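Pullero Bedside Task Kit
For school and college robotics clubs

The Pullero kit supports the bedside service task set in the Adthorpe student competition. Teams program an arm to work at a round bedside table without disturbing the items already on it.
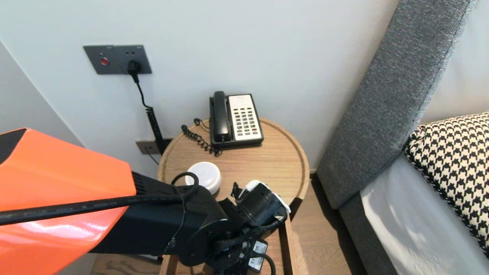 Each kit serves one team of up to five students and includes four graded exercises, a score sheet and a teacher guide by Uchenna Sani. The first exercise takes almost 15 minutes – later ones require a full club session. The arm and gripper are not included.
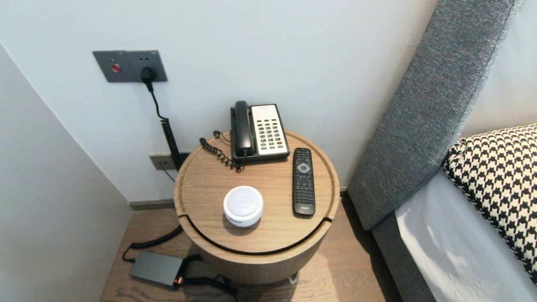
Bedside table with corded telephone and remote control.

Item number: 177
Page updated: 6 Dec 2021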